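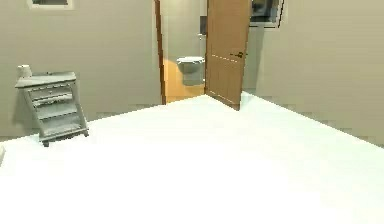
Comecei a fazer exercício a sério aos quarenta e muitos, e comecei pelo lado errado: o do entusiasmo. Em abril inscrevi-me no ginásio Brakia, comprei uns ténis novos e corri três dias seguidos como se estivesse a fugir da polícia. Ao quarto dia não conseguia descer as escadas de casa (subir ainda vá, descer era um filme!). Quem me pôs na ordem foi a Panya Mahawong, a fisioterapeuta, que me perguntou logo como é que eu dormia. Mal, claro. Com o telemóvel na cara até à meia-noite e a mesa de cabeceira atafulhada de carregadores, livros a meio e copos de água. Mandou-me arrumar aquilo tudo e deixar o quarto o mais despido possível, uma coisa do género da imagem lá de cima: muito branco à frente, paredes num bege acinzentado, uma mesinha clara com gavetas ou prateleiras ao lado e pouco mais. O meu não ficou tão bonito, mas os carregadores foram para a cozinha.

Depois veio a parte de que eu menos gostava, que era andar devagar. A Panya queria-me a caminhar 6 quilómetros em dias alternados, num ritmo em que desse para conversar. E eu a pensar que aquilo era exercício de reformado... Pois bem, na primeira volta fui ultrapassado na subida para Wurnton por um senhor de 71 anos, o Declan Hoani, que ainda por cima ia a assobiar. Agora vamos juntos às terças ao fim da tarde. Ele fala muito de tomates, eu poupo o fôlego.

Ao fim de dois meses, a pulsação em repouso desceu de 78 para 71 (a minha, a do Declan não sei) e durmo a noite quase toda de seguida. Peso, perdi cerca de 2 quilos, menos do que queria. Confesso que fiquei amuado com a balança uma semana inteira e que me vinguei numa tarte de amêndoa.

Os pesos não os larguei, atenção! Continuo a fazer duas sessões curtas por semana, agachamentos e remada sobretudo, e os joelhos agradecem nas descidas. Só deixei de fazer tudo no mesmo dia.

O próximo plano é o passeio de Lerbridge, que tem 400 metros de desnível e, diz o Declan, umas bifanas excelentes à chegada. Ainda não sei se levo bastões. Se alguém aí já fez o percurso, deixe um comentário a dizer como está o piso na parte final, que me disseram que é só pedra solta.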